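Woodwork and Finishing > Finishes and Repair
Thread: Water rings and a dull patch on a light wood table, oil or start over?
Page 1 of 1

palegrain
Posted in September
Looking for advice before I do something I can't undo. I have a light wood table, pale top with rounded corners. Bought it secondhand from a shop in Stovamton that was closing down. The seller told me it was oiled and not varnished, and he threw in half a can of Pawlak hard oil, which he said was what they used on it in the shop.

I have had it for 13 months. In that time I have done nothing except wipe it with a damp cloth and sometimes a drop of dish soap. Now there are three problems.

1. Two water rings near one end, from a plant pot. White, not black.
2. A dull area where my laptop and my forearms go.
3. The wood feels rough there when I run my hand across it.

I don't know the species. The grain is long and flowing, and in places the lines bunch up tight and go darker. Maybe that helps somebody identify it.

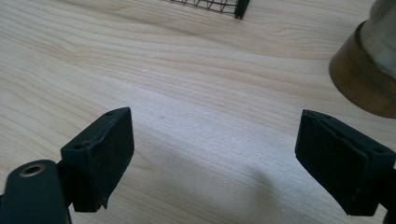

saltbox_ned
Ash or oak would show open pores you can catch with a fingernail. Try that first. If the nail slides over it, you are more likely looking at birch, beech or maple, and all three take oil about the same way, so I would not lose sleep over the name. White rings are moisture in the finish, not in the wood. Black rings are the bad ones.

palegrain
Nail slides over. No pores that I can feel.

saltbox_ned
Then don't start over. Clean it, let it dry overnight, scuff with a gray pad, one thin coat of oil, wipe it all off after 15 minutes or whatever the can says. Look at it the next day.

drumsander
Disagree with skipping the sanding. If it feels rough the grain has come up from all the damp wiping and a pad won't level it. I would go 180 and then 240 over the whole top, by hand, with the grain. Then oil. If you only do the dull part you will see a border forever.

saltbox_ned
You won't see a border on an oil finish if you feather it. I have patched mine more than once and can't find the spots now.

drumsander
Your table is walnut, you have posted it here. On pale wood every patch shows. The old wood has gone yellow from light and the sanded part goes back to nearly white.

saltbox_ned
Fair point about walnut. I still would not sand a top when I don't know if it's solid. palegrain, look at the underside and the end. If the grain on the end doesn't line up with the grain on top, it could be veneer.

kitchen_hinge
Please check that before anything else. I went through a veneer top in under a minute with an orbital sander and 120. It was a desk from my aunt. There is no fix for that except paint or a new top.

palegrain
Checked with a flashlight. I can't tell. The edge is rounded over and the underside is painted. Sorry, I know that is not helpful.

drumsander
Painted underside makes me less sure too. OK, if it's veneer I take back the 180. Use 320 by hand, a few light strokes, and stop.

lowtide
Before oiling, test what finish is there now. Seller says oil, but sellers say a lot of things. Put a drop of water on a spot nobody sees and one on the dull patch. If the first one sits up like a bead and the second soaks in and darkens, you have your answer. Then a cotton swab with denatured alcohol in the hidden spot. If it gets sticky it's shellac, and you should not be putting hard oil over it.

palegrain
Did both. Water beads in the hidden spot. On the dull patch it went dark in maybe two minutes and dried out again later. Alcohol did nothing in the hidden spot.

lowtide
So not shellac. Worn oil or a worn thin varnish. Either way, the dull patch is close to bare.

kitchen_hinge
For the white rings you can try low heat first. Iron on the lowest setting, no steam, a folded cotton T-shirt between the iron and the wood, few seconds at a time. Lift and look. It worked on mine on the second try.

drumsander
I don't like the iron trick. Seen it turn a ring into a larger ring. A hair dryer is slower but you can watch what's happening.

kitchen_hinge
Hair dryer did nothing for me, but sure, start with that.

Flernanlow
Has anyone used soap flakes on pale wood? My parents' table was soaped its whole life and it stayed light. Oil always pulls it toward yellow. I stopped using oil on my own table for that reason. The soap costs next to nothing and takes me 23 minutes including getting the bucket out.

drumsander
Soap is good on bare wood. It isn't going to do anything over old oil except clean it. And it gives almost no protection from a plant pot.

Flernanlow
It gives enough if you wipe up. The whole idea is that you do it often, and when there's a stain you scrub that one place and soap it again. I agree it has to be bare wood first.

palegrain
I do like the pale color and would be sad to lose it. Is there an oil that doesn't yellow?

lowtide
There are oils with some white pigment in them. Zuterholm has one called 1331 light, sold in small tins. The pigment offsets the yellow. Go thin with it, and stir it the whole time, as the white sinks to the bottom. If you don't stir, the first half of the table comes out clear and the second half comes out chalky. I did exactly that on a bench.

saltbox_ned
Second the white oil. Do not use the half can of Pawlak though. Half cans of hard oil that have been sitting with air in them get a skin, and then they never cure right. If it smells sharp or there's a skin, take it to the hazardous waste drop-off. Also lay your oily rags out flat outside to dry, or put them in a jar of water. They can catch fire in a pile.

palegrain
There is a skin. OK, it's going to the drop-off.

Update, two weeks later. Hair dryer took out one ring and made the other one fainter. I washed the top, let it dry overnight, and went over everything by hand with 320, very light. No color change that looked like going through a veneer. Then one coat of the white oil, stirred the whole time, wiped off with old sheets. Second coat the next evening. I kept everything off it for 12 days, which my family was tired of by the end. 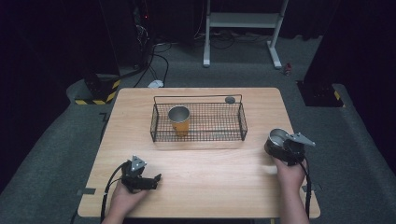
The color stayed closer to what I had than I expected, and the rough feeling is gone. The fainter ring is still there if the light comes in low from the window, but I can live with it. My question now is about putting things back. The can says full cure takes a while and I don't want dents or marks in the first month. I have the black wire mesh basket on it, the kind with the handle over the top, with just the orange cup in there, so there isn't much weight. The wire is hard, though, and people slide it when they want the space. Should I be putting felt under something like that, or is it fine?

saltbox_ned
Looks good. Felt pads, yes. Wire will scratch a fresh oil finish if it's dragged, never mind the weight. Or stand it on a cork mat.

lowtide
Cork, but pick it up every day or two for the first month. Anything that covers the wood all the time will leave a shape, because the part under it doesn't see light.

Flernanlow
Felt holds water if the cup ever spills. I would do cork too. Glad it stayed pale.

drumsander
I was wrong about needing 180, so noted. I still think you'll want to do the top again in spring. Two coats of white oil is not a lot for a table people eat at.

palegrain
Mostly it's a work table, but we do eat there when people come over. How do I know when it needs another coat?

drumsander
Same water drop test. When it stops beading, it's time. Put the drop where your arms go, since that goes first.

kitchen_hinge
And stop with the dish soap. It strips oil. Use the soap flakes Flernanlow mentioned, very weak, or only water on a wrung-out cloth.

Flernanlow
Not quite the same thing. Soap flakes leave a film on purpose. Over an oil finish I would use the cleaner from the same maker as the oil, if they have one. Zuterholm sells a white one I think.

lowtide
They do. You don't need it. Damp cloth, dry cloth.

Flernanlow
A damp cloth is how the grain came up in the first place.

lowtide
It came up because the oil was gone. Wet cloth on bare wood for a year will do that to anything.

palegrain
Ordered a cork mat. I'll go with the damp cloth and dry it right away, and do the water drop every couple of months. The plant pot has moved to the windowsill.

kitchen_hinge
Put a saucer under it there too. Windowsills are worse to fix.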